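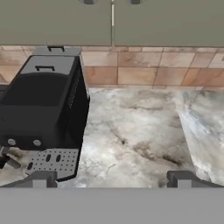 흙으로 만든 타일은 왜 물이 튀어도 진흙으로 돌아가지 않을까요?

가마에서 아주 뜨겁게 구우면 흙 알갱이들이 서로 단단히 달라붙어서, 물을 만나도 다시 풀어지지 않아요.

저는 어릴 때 비 온 다음 날을 제일 좋아했어요. 마당 구석에 고인 물에 흙을 개서 그릇도 만들고 떡도 만들고, 햇볕에 바짝 말려서 담벼락 밑에 줄 세워 두었거든요. 그런데 다음 비가 오면 몽땅 흐물흐물해져서 다시 진흙이 되어 버렸어요. 그때 얼마나 속상했는지 몰라요! 우리 집 목욕탕 벽에 붙은 타일도 흙으로 만든 거라는데, 왜 내 그릇만 녹는 걸까 하고 한참을 쪼그려 앉아 생각했어요. 그 궁금증이 어른이 되도록 안 없어져서 지금은 이렇게 흙 이야기를 쓰고 있답니다.

흙이라고 다 똑같은 흙일까?

놀이터에서 모래를 한 줌 쥐었다가 손을 펴 보세요. 마른 모래는 스르르 흘러내리지요? 물을 조금 섞으면 모래성은 쌓을 수 있지만, 얇은 접시를 빚으려고 하면 금방 부서져요. 그런데 찰흙은 늘이면 늘어나고, 누르면 눌린 모양 그대로 가만히 있어요.

비밀은 알갱이의 모양과 크기에 있어요. 모래는 작은 돌멩이 조각이라서 눈으로도 알갱이가 보여요. 찰흙 알갱이는 그보다 훨씬 훨씬 작고, 납작한 종잇장처럼 생긴 것이 많아요. 너무 작아서 맨눈으로는 도저히 볼 수가 없지요.

유리판 2장 사이에 물을 한 방울 떨어뜨리고 겹쳐 놓으면 어떻게 될까요? 옆으로는 미끄러지는데 떼어 내기는 꽤 어려워요. 찰흙 속에서도 비슷한 일이 벌어져요. 납작한 알갱이 사이사이에 물이 들어가서, 알갱이들이 서로 붙은 채로 미끄러지게 도와주는 거예요. 그래서 우리가 조물조물 주무르면 모양이 바뀌고, 손을 떼면 그대로 멈춰 있는 거고요.

찰흙은 어디에서 왔을까?

바위가 흙이 된다고 하면 잘 안 믿는 친구들이 있어요. 바위는 딱딱하고 흙은 부드러우니까요. 하지만 바위도 오랫동안 비를 맞고, 바람을 맞고, 틈새에 들어간 물이 얼었다 녹았다 하면 조금씩 부서져요. 빗물이 바위 속 성분을 천천히 바꾸어 놓기도 하고요. 이런 일을 풍화라고 불러요. 시간이 어마어마하게 걸리는 일이에요.

그렇게 생긴 고운 알갱이들은 빗물을 따라 냇물로, 강으로 떠내려가요. 물살이 빠를 때는 둥둥 실려 가다가 물이 느려지는 곳에 오면 바닥에 살며시 가라앉지요. 그래서 강가나 옛날에 호수였던 땅에서 찰흙이 많이 나와요. 바위가 있던 자리에 그대로 남아 있는 찰흙도 있는데, 하얀 도자기를 만들 때 쓰는 고운 흙 중에 이런 것이 있어요.

찰흙의 색은 참 여러 가지예요. 철 성분이 많이 들어 있으면 구웠을 때 붉은빛이 돌고, 철이 적으면 하얗거나 연한 색이 나와요. 화분이 불그스름한 까닭을 이제 알겠지요? 못에 생긴 붉은 녹과 화분의 붉은색은 둘 다 철 때문이니까 서로 먼 친척쯤 된다고 할 수 있겠네요.

납작하게, 반듯하게

이제 타일을 만들어 볼 차례예요! 제가 가끔 놀러 가는 에레사이드라는 작은 흙 공방에서는 손으로 타일을 만들어요. 문을 열고 들어가면 비 온 뒤 마당 냄새가 확 나서, 저는 갈 때마다 코부터 킁킁거린답니다.

맨 먼저 흙을 반죽해요. 빵 반죽하듯이 꾹꾹 누르고 접고 또 누르는데, 팔이 금세 뻐근해져요. 이렇게 하는 건 흙 속에 숨은 공기 방울을 빼고 흙을 고르게 만들려는 거예요. 그다음 밀대로 납작하게 밀고, 틀에 맞추어 네모나게 잘라요. 저는 여기까지는 꽤 잘해요. 문제는 말리는 거예요.

흙이 마르면서 물이 빠져나가면 알갱이들이 서로 가까이 다가와요. 그러니까 타일이 조금 작아지지요. 그런데 가장자리는 바람이 잘 닿아서 빨리 마르고, 가운데는 천천히 말라요. 가장자리는 벌써 줄어들었는데 가운데는 아직 그대로면 어떻게 될까요? 과자처럼 휘어 버려요. 심하면 쩍 갈라지기도 해요. 제가 처음 만든 타일은 감자칩처럼 네 귀퉁이가 들려서 벽에 붙이지 못하고 지금은 단추를 담아 두는 접시로 쓰고 있어요.

그래서 타일을 말릴 때는 천이나 비닐을 살짝 덮어 두고, 가끔 뒤집어 주면서 느긋하게 기다려요. 기다리는 동안 자꾸 만져 보고 싶어지는데요, 만지면 손가락 자국이 나니까 참아야 해요. 이게 제일 어려워요.

공장에서는 다른 방법을 많이 써요. 물기가 아주 적은 고운 흙가루를 틀에 넣고 커다란 기계로 꾹! 눌러서 찍어 내는 거예요. 처음부터 물이 적으니까 마를 때 덜 줄어들고 모양도 반듯하게 나와요.

뜨거운 가마 속에서 생기는 일

바짝 마른 타일도 아직은 물에 약해요. 제 마당의 흙 그릇과 똑같은 처지지요. 이제 가마에 들어가야 해요. 가마는 흙을 굽는 특별한 오븐인데, 집에 있는 오븐과는 견줄 수 없을 만큼 뜨거워져요. 흙의 종류마다 다르지만, 붉은 흙으로 만든 타일이라면 약 1,000도까지 올리기도 해요. 물이 끓는 온도가 100도쯤이라는 걸 떠올려 보면 얼마나 뜨거운지 짐작이 가나요?

처음에는 온도를 아주 천천히 올려요. 겉보기에는 다 마른 것 같아도 흙 속에는 물이 조금 남아 있거든요. 갑자기 뜨거워지면 그 물이 수증기가 되어 한꺼번에 밀고 나오려 하고, 그러면 타일이 펑 하고 깨질 수 있어요.

온도가 더 올라가면 신기한 일이 일어나요. 찰흙 알갱이에는 사이사이에 낀 물 말고도, 알갱이의 일부가 되어 꼭 붙잡혀 있는 물 성분이 있어요. 아주 뜨거워지면 이것까지 떨어져 나가요. 알갱이의 속 구조가 바뀌어 버리는 거예요. 한 번 이렇게 되고 나면 물을 부어도 예전의 말랑한 찰흙으로 돌아갈 수가 없어요.

달걀을 떠올리면 쉬워요. 삶은 달걀을 물에 담가 놓는다고 날달걀이 되지는 않지요? 물론 달걀과 흙에서 일어나는 변화는 서로 다른 변화예요. 그래도 되돌아가기 어렵다는 점은 닮았어요.

더 뜨거워지면 알갱이들이 맞닿은 곳끼리 달라붙고, 흙 속의 어떤 성분은 살짝 녹아서 틈을 메워요. 가마가 식으면 그 부분이 굳으면서 알갱이들을 꽉 잡아 주고요. 잘 구운 타일을 톡톡 두드려 보면 맑은 소리가 나는데, 저는 이 소리를 정말 좋아해요. 굽기 전에는 툭툭 하던 것이 땅땅 하고 우니까요!

반짝이는 옷, 유약

그런데 구운 흙이라고 해서 물이 전혀 스며들지 않는 건 아니에요. 붉은 화분을 물에 담갔다가 꺼내면 색이 진해지지요. 작은 구멍 속으로 물이 들어갔기 때문이에요. 흙이 풀어지지는 않지만 물을 머금기는 하는 거예요.

그래서 타일에 옷을 한 겹 입혀요. 이 옷의 이름이 유약이에요. 바를 때 보면 뿌연 흙탕물 같아서 '이걸 바르면 예뻐진다고?' 하는 생각이 들어요. 하지만 가마에 들어가면 유약이 녹아서 타일 겉면을 얇게 덮고, 식으면서 유리처럼 굳어요. 유리에는 물이 스며들지 않으니까 얼룩이 묻어도 쓱 닦으면 되지요.

유약에 무엇을 섞느냐에 따라 색도 달라져요. 코발트라는 금속 성분이 들어가면 파란색이 나고, 구리가 들어가면 초록색이 나기도 해요. 구리는 좀 변덕쟁이라서 가마 속에 산소가 얼마나 있느냐에 따라 붉은색이 되기도 한답니다. 번쩍번쩍한 유약도 있고 광이 거의 없는 유약도 있어요. 같은 유약을 발라도 가마 안쪽에 놓았는지 문 쪽에 놓았는지에 따라 색이 조금씩 다르게 나올 때가 있어서, 가마 문을 여는 시간은 선물 상자를 여는 시간 같아요.

벽돌처럼 엇갈려 붙이기

타일을 벽에 붙이는 방법도 여러 가지예요. 바둑판처럼 줄을 딱 맞추어 붙일 수도 있고, 벽돌담처럼 한 줄씩 옆으로 밀어서 엇갈리게 붙일 수도 있어요. 벽돌담에서는 엇갈리게 쌓는 것이 아주 중요해요. 세로 틈이 위아래로 쭉 이어져 있으면 그 틈을 따라 담이 갈라지기 쉽거든요. 벽에 붙인 타일은 담처럼 무게를 떠받치는 것이 아니니까, 엇갈리게 할지 말지는 주로 보기 좋은 쪽으로 골라요.

타일과 타일 사이에는 조금씩 틈을 남기고, 그 틈에 줄눈이라는 재료를 채워 넣어요. 타일은 크기가 아주 조금씩 다를 수 있는데, 틈이 있으면 줄을 맞추기가 쉬워요. 줄눈은 틈으로 먼지나 물이 덜 들어가게 막아 주기도 하고요. 줄눈 색을 바꾸기만 해도 벽이 아주 달라 보인답니다.

옛날 사람들도 타일을 좋아했어요

구운 흙을 건물에 쓴 지는 정말 오래되었어요. 아주 먼 옛날 이집트와 메소포타미아 사람들도 파랗고 초록빛 나는 유약으로 벽을 꾸몄어요. 포르투갈에 가면 건물 바깥벽에 파란 그림 타일이 가득한 곳이 있고, 이란이나 튀르키예의 오래된 사원에서는 꽃과 별무늬 타일을 볼 수 있어요.

우리나라에도 흙을 구워 만든 것이 많지요. 지붕에 얹는 기와가 그렇고, 바닥이나 벽에 쓰던 네모난 전돌도 그래요. 백제의 전돌 중에는 산과 나무, 구름 무늬가 새겨진 것도 있어요. 저는 박물관에서 그걸 보고 다리가 아플 때까지 서 있었어요. 바닥에 쓰는 물건에 산을 통째로 새겨 넣을 생각을 했다니, 멋지지 않나요?

집에서 해 보는 찰흙 실험

준비물은 문구점에서 파는 진짜 찰흙, 투명한 컵, 물이에요. 고무찰흙이나 종이 찰흙은 재료가 달라서 이 실험에는 맞지 않아요.

먼저 찰흙을 콩알만 하게 떼어서 구슬을 2개 만들어요. 하나는 햇볕이 드는 창가에 두고 속까지 바싹 말리고, 다른 하나는 비닐에 꼭 싸서 촉촉하게 두세요. 마른 구슬이 준비되면 컵마다 물을 붓고 구슬을 하나씩 살며시 넣어요.

이제 가만히 지켜보세요. 어느 쪽이 먼저 풀어질까요? 먼저 짐작한 것을 종이에 적어 두면 더 재미있어요. 5분 뒤에 한 번, 15분 뒤에 또 한 번 들여다보고 그림으로 그려 보세요. 컵을 흔들거나 젓지 않는 것이 중요해요.

해 보면 많은 친구들이 깜짝 놀라는 쪽은 바싹 마른 구슬이에요. 마른 흙은 작은 틈으로 물을 쭉쭉 빨아들이고, 틈에 있던 공기가 밀려 나오면서 보글보글 방울이 올라오기도 해요. 그러다 겉에서부터 부슬부슬 무너져요. 촉촉한 구슬은 틈에 이미 물이 차 있어서 더 오래 버티는 편이고요. 찰흙마다 조금씩 다르니까 우리 집 결과는 어떤지 꼭 확인해 보세요.

집에 깨진 화분 조각이 있다면 어른에게 부탁해서 그것도 물에 넣어 보세요. 조각은 날카로우니까 직접 만지지 말고요. 하룻밤이 지나도 화분 조각은 그대로 있을 거예요.

다 쓴 흙물은 개수대에 버리면 안 돼요. 흙이 가라앉아서 관이 막힐 수 있어요. 저도 한 번 그랬다가 오후 내내 혼이 났답니다. 흙을 가라앉힌 다음 윗물만 따라 내고, 남은 진흙은 신문지에 펴서 말려 두세요. 가마에 들어간 적이 없는 흙이라 물만 섞으면 또 말랑말랑해지니, 다음에 다시 꺼내서 구슬을 빚을 수 있어요.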